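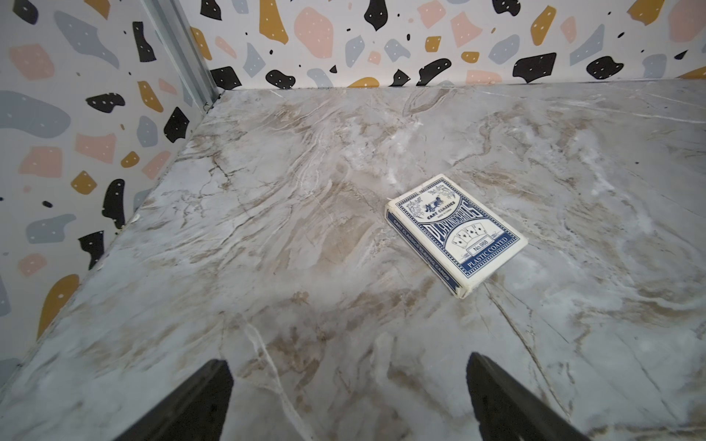
May, 7:40 am

Dikska rooms, fit-out notes, second pass

Finally got both mock-up rooms open at once, 251 and 292, and wow, what a difference the corner makes. 292 gets the morning light straight down the fairway side and the oatmeal curtain looks completely different in there. In 251 the same cloth goes gray. Drita Nikolovski wants one fabric for the whole floor and I was with her until today. Now I'd like to try the Pavlović sample in 251 before we sign anything.

Bed: moved the headboard 2 in. left in 292 so the reading lamp clears the switch. Lovely now, you can reach everything lying down (I tested this at some length). Haris to mark the drawing.

Golf bag bench by the door. I love this thing! Two full bags fit side by side and you can still open the closet. The Benlow one is too deep, the Dernis one is right but the legs wobble. Ask Dernis about a wider foot.
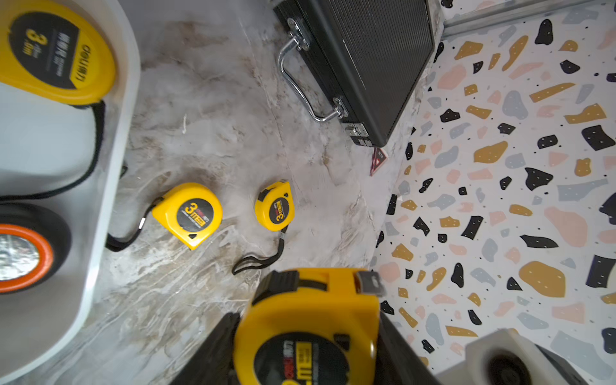 Tape measures, the 3m one in front.

Noise check, 9:15. Stood in 251 while Haris Nedeljković ran the shower next door. Could hear the pipe knock once at the start, then nothing. Much better than April. Hallway door closer still slams, so that goes back on the list.

Welcome tray: kettle, two cups, local honey. We keep going back and forth on the card with the tee times. Drita says print 1000 and be done, I say wait until the pro shop settles its summer hours. Parking it. 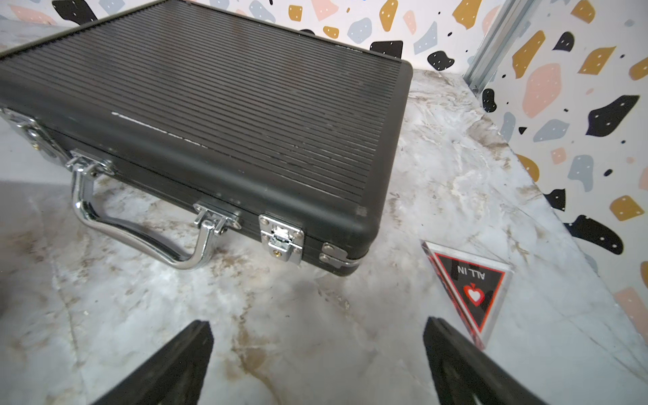
Ribbed black case, handle side.

Still open
Pavlović sample up in 251, look again at 8 am and at dusk
Dernis bench foot
door closer, both rooms
does the blackout blind need side channels? thin line of light on the left in 292
bath shelf height, Haris thinks it's low and I think he's just tall

Slept in 292 last night, by the way. Best night yet, woke up to the mowers and didn't mind a bit. 251 tonight with the window open.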